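Worktop height – anyone gone higher than standard?

Forum: Home and Garden > Kitchens and Utility Rooms
Started Jun 29, 2025

fennelstalk
We are replacing the worktops and base units in a small kitchen and I am stuck on the height. The existing ones are the usual height and both of us get a sore back after half an hour of chopping. We are both tall. The fitter from Visier says he can put the units on longer legs and fit a deeper plinth, which would lift everything by 60 mm. He also said we would regret it when we sell.

The cooker is freestanding and its feet only wind out so far, so it would sit lower than the worktop either side. The dishwasher is integrated and I don't know what happens to the door.

Has anyone done this and lived with it for a few years?

mudroom_dave
Did it in our last house. No regrets at all. The dishwasher door just needed its front panel fixing lower down, and the kickboard trimming to clear it. The machine itself stayed on the floor with a strip of wood fitted above it.

When we sold, not one viewer mentioned the height. They mentioned the damp in the hall.

plinthandsocket
I would be careful. Raising the whole run by 60 mm brings the worktop nearer the wall units. Measure the gap before you agree to anything. Mine ended up too tight for the kettle to sit with its lid open, so it has to be pulled forward every time.

You also lose height behind the sink if you have a window. Check where the sill comes. My sister-in-law had to have the tap swapped for a shorter one because the window opens inwards.

fennelstalk
Good point about the window. Ours opens outwards but the sill is low, so I will go and measure. Wall units are coming down on one side anyway, and we may not put them back.

oldlarder
Can I put the other side? I'm short and I bought a house where the previous owners had done exactly this. I can't knead dough in my own kitchen. I roll pastry on the dining table. It would have cost more to put right than I could justify so I have lived with it for seven years. Think about who else uses the room – children, visiting parents and so on.

mudroom_dave
With respect, you build the kitchen for the people living in it. You can't plan for whoever comes next.

oldlarder
I didn't say plan for the next owner. I said think about who uses it. Those are two different things and I'd thank you to read the post.

mudroom_dave
Fair enough. I read it quickly.

Utard_user
Worth trying a separate table before you raise everything. I kept the units as they were and bought a Utard bench for the prep work, which I set with my elbows bent and my hands flat on the top. That came out well above the worktop. The washing up I can manage at normal height because you are reaching down into the sink for most of it whatever you do. If anything the sink is the one place I would go higher.

It cost just under 500 with delivery. Assembly took an afternoon and one of the bolts was missing.

fennelstalk
How much room does it need? We have a space where the old larder cupboard was, but the back door opens across part of it.

plinthandsocket
Draw it out before you buy. I did ours in a free planning program and it saved me from a bad mistake with the fridge. Tape on the floor does the same job if you don't like computers. Leave enough for somebody to get past while you are standing at it, and remember the oven door.

Utard_user
Mine is against the wall on one long side. I wouldn't want it in the middle of the floor in a small kitchen. Go for a plain rectangle with square legs if you can, the ones with a lower shelf stop you getting your feet under and you end up leaning.

fevov
I have been going through the same thing for a workroom. I want a rectangular top with the front clear for working. I find that layout much easier than anything with posts at the front.
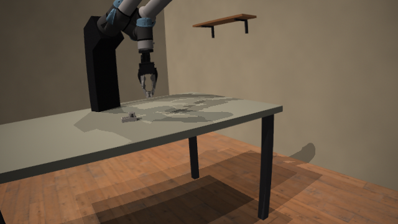

Rectangular table, black column over on the left near the back edge. Computer-drawn.

For what it's worth I went with a fixed height in the end. The crank type I tried in the shop wobbled when it was wound up. I make bread and sew, and neither of those works on a top that moves.

Utard_user
Some of them wobble, some don't. It depends how wide the feet are. I wouldn't write off all of them from one in a shop.

fevov
Possibly. I only tried the one.

plinthandsocket
On fixing the height, the test I was given is to stand in the shoes you cook in, bend your elbows, and put the top a hand's width below. Then do it again for the other person and argue about the difference. A thick chopping board will make up for some of it. Ours is an old butcher's block and it does more for my back than the new units did.

Do the test at the hob as well. You want that lower, because you need to see into a tall pan. A freestanding cooker sitting a bit below the worktop might suit you after all. The crumbs down the side are the only bad part, and you get those anyway.

oldlarder
Agree about the hob. Mine is far too high and I use the back rings as little as possible.

Du_tiler
Tiler here. If you raise the worktop, look at your sockets. They need to stay a sensible distance above it and people forget until the units are in. I have had to cut out finished tiles for an electrician because of this and the customer wasn't happy. Get him in before the tiles go on.

Same with the upstand. If you are keeping the existing tiles, raising the top will cover the bottom row, and you may be left with a thin strip showing that looks odd.

fennelstalk
We are losing the tiles, they are brown and cracked. I will ask about the sockets though. Two of them are quite low.

Is there a guide anywhere with the clearances written down? I tried the link in the pinned post and it gives a 403.

plinthandsocket
That link has been dead since May. Ask your fitter, he should have the sheet for whichever units you are buying. The cooker and hood makers give their own distances in the instructions, and those are the ones to follow.

fennelstalk
Thanks. I measured this afternoon. The sill clears the raised worktop by the thickness of a finger, so the tap will decide it. My other half now says she would be happy with a thick board and a higher bench by the back door, leaving the units alone. I'm not convinced but it would be a lot cheaper.

mudroom_dave
Stack some books under the board for a week and see how your back feels. Then ring the fitter.

oldlarder
I'd second that. And try the washing up bowl on something too.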